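Planning for Two Hands: Notes for Unit 2
November 28, 2018 | Course staff, Allero Robotics Program
17 shares | 2 comments

Welcome back, everybody! Last time we let one gripper have the whole workspace to itself (a luxury, I know), and now we have to share.
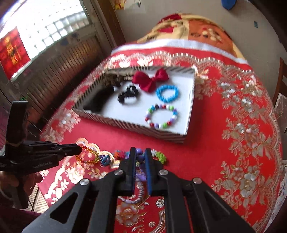
So let's start with the planner. Each arm proposes its own path, and the Sturkent scheduler checks the pair every 100 milliseconds for overlap. If they conflict, the arm nearer its goal goes first and the other one waits. Please try this on paper before you open the simulator!

Last updated in March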